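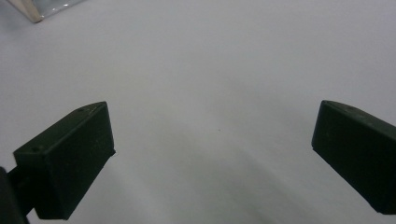
White surface, January 2023. Matt, a little lavender in the greys, brighter towards the top right.

I've been meaning to write up the worktop business properly, and as the kettle in here takes an age I may as well do it now. The old top by the window is finished with, as far as I'm concerned. It had gone shiny in the middle where everybody leans, and every small part you put down on it came with a reflection of the ceiling lights, so you spent half your time tilting your head like a pigeon.

Nadine and I went through the samples from Lavent and Irnell before the break. I liked the Irnell one to the touch, but it marked when I dragged a steel rule over it and the marks didn't wipe off, even with a bit of washing-up liquid and some patience. The Lavent was tougher and too glossy by half. So matt white it is, the one from Grumwood, code 528, and I'm glad we held out for it - it's a lovely quiet colour to work against, and dark things stand out on it beautifully.

What I hadn't reckoned with is how much the white wanders. Under the window it reads as nearly clean white, and then a forearm's length away it has gone a cool grey, before you've put so much as a mug near it. Isla McKinnon says this is the room and has nothing to do with the finish, and I think she's right. She wants to try the lamp on the opposite side, a bit higher up. I'd sooner try the blind first, being lazy.

Cleaning, for whoever does it next: damp cloth, plain water, then dry it off. No scouring pads please, they'll polish it and we'll be back where we started. Tape comes off well if you pull it back low and slow. I left a strip on for 8 days to see, and there was no residue that I could feel.

Still to do:
Fit the back edging, 22 mm, once the glue from Marinho turns up.
Ask Nadine Matar whether the offcut is spoken for, I'd like it for the soldering corner.
Look at the light again in February, when the sun has moved round a bit.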